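사무용 의자 머리받침 각도 고정이 안 됩니다 (조립 질문)

자유게시판 > 가구/인테리어 > 의자
글쓴이: 모서리책상
2020년 10월 11일

사무실에서 쓸 메쉬 의자를 2개 주문해서 직접 조립했습니다. 제품은 니텔(Nitel) 머리받침 있는 모델이고, 허리 쪽에 청록색 쿠션이 붙은 버전입니다. 색은 검정이랑 고민하다가 이걸로 했습니다.

하나는 별문제 없이 끝났는데 나머지 하나가 머리받침이 계속 뒤로 넘어갑니다. 기대면 천천히 내려가다가 어느 순간 툭 떨어집니다. 둥근 손잡이를 손으로 끝까지 돌려도 똑같습니다. 설명서에는 손잡이를 조이라는 그림만 있고 브래킷 안쪽 얘기는 없습니다.

의자를 옆으로 눕혀 놓고 아래쪽에서 본 모습입니다. 머리받침 뒤 브래킷하고 손잡이 쪽을 봐 주세요.

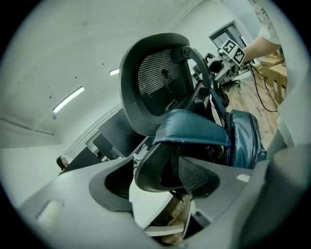 눕혀 놓은 의자. 머리받침 브래킷과 둥근 손잡이, 아래는 청록색 쿠션

질문은 세 가지입니다.
1. 손잡이를 완전히 빼면 안쪽에 와셔가 있어야 하나요?
2. 머리받침을 위아래 거꾸로 끼웠을 가능성이 있나요?
3. 쿠션에 주름이 잡혀 있는데 쓰다 보면 펴지나요?

댓글 11

나사는M6
손잡이를 빼면 얇은 와셔가 하나 나와야 합니다. 제 것은 그랬습니다. 포장 비닐에 붙은 채로 버리는 경우가 있으니 부품 봉투부터 다시 보세요.

모서리책상 (글쓴이)
부품 봉투는 비어 있습니다. 상자도 아직 안 버려서 바닥까지 확인해 보겠습니다.

동네목수아님
와셔 문제 아닐 것 같은데요. 머리받침 방향이 의심됩니다. 이 모델은 메쉬 테두리의 휜 쪽이 앞으로 와야 하는데 반대로 끼워도 일단은 들어갑니다. 그러면 무게가 뒤로 쏠려서 손잡이를 아무리 조여도 내려갑니다.

나사는M6
반대로 끼우면 브래킷 홈이 안 맞아서 아예 안 들어가지 않나요? 저는 안 들어갔습니다.

동네목수아님
작년 4월 이전에 나온 것은 들어갑니다. 저희 집 게 그렇습니다. 그 뒤로 홈 모양이 바뀌었다고 판매처에서 들었습니다.

나사는M6
그럼 글쓴이 의자가 어느 쪽인지부터 알아야겠네요. 좌판 밑 스티커에 제조월이 있습니다.

파비트라R
파비트라 레디(Pavithra Reddy)입니다. 한국어가 조금 서툴러도 이해해 주세요. 회사에서 같은 의자를 20개 조립했습니다. 그중에 2개가 같은 증상이었고 둘 다 와셔가 없었습니다. 방향은 맞았습니다. 철물점에서 같은 지름의 와셔를 사서 넣었고 지금까지 내려가지 않습니다. 순서는 이렇습니다.
의자를 눕힌다.
머리받침을 한 손으로 받친다.
손잡이를 끝까지 풀어서 뺀다.
와셔를 넣고 다시 끼운다.
원하는 각도로 맞춘 다음 조인다.
세운 상태에서 하면 머리받침이 손등으로 떨어집니다.

은행나무길
자기 돈으로 와셔 사서 끼우는 건 반대합니다. 새 제품이면 판매처에 부품을 달라고 하는 게 맞습니다. 임의로 끼웠다가 나중에 AS 거절당하면 누가 책임지나요.

파비트라R
저희도 부품을 요청했는데 답이 늦었습니다. 의자를 당장 써야 해서 그렇게 했습니다. AS를 생각하면 먼저 문의하는 것이 좋습니다.

무릎담요
쿠션 주름은 안 펴집니다. 저는 지스데일(Jisdale) 의자인데 재질이 비슷해 보입니다. 2년 가까이 썼는데 주름은 그대로이고 앉는 데 지장은 없습니다. 드라이어로 펴라는 글이 있던데 하지 마세요. 저는 박음선 옆이 번들거리게 변했습니다.

모서리책상 (글쓴이)
답변 감사합니다. 확인한 내용 적습니다.
스티커를 보니 홈이 바뀐 뒤에 나온 제품입니다. 머리받침을 뺐다가 거꾸로 대 봤는데 안 들어갑니다. 방향은 맞게 끼운 것 같습니다.
멀쩡한 쪽 의자의 손잡이를 풀어 보니 와셔가 있고, 문제 있는 쪽에는 없습니다. 멀쩡한 쪽 와셔를 옮겨 끼웠더니 45도 정도로 세워 놓아도 안 내려갑니다. 지금은 원래대로 돌려놨습니다.
판매처에는 와셔만 보내 달라고 문의를 남겼습니다. 올 때까지 그 의자는 머리받침을 빼고 쓰겠습니다. 쿠션은 그냥 두겠습니다.

이 글과 비슷한 글
조코(Joko) 의자 팔걸이 좌우 높이가 다릅니다
아마라싱헤(Amarasinghe) 높이조절 책상 조립 순서
메쉬 좌판 청소는 뭘로 하시나요
목록 | 이전글 | 다음글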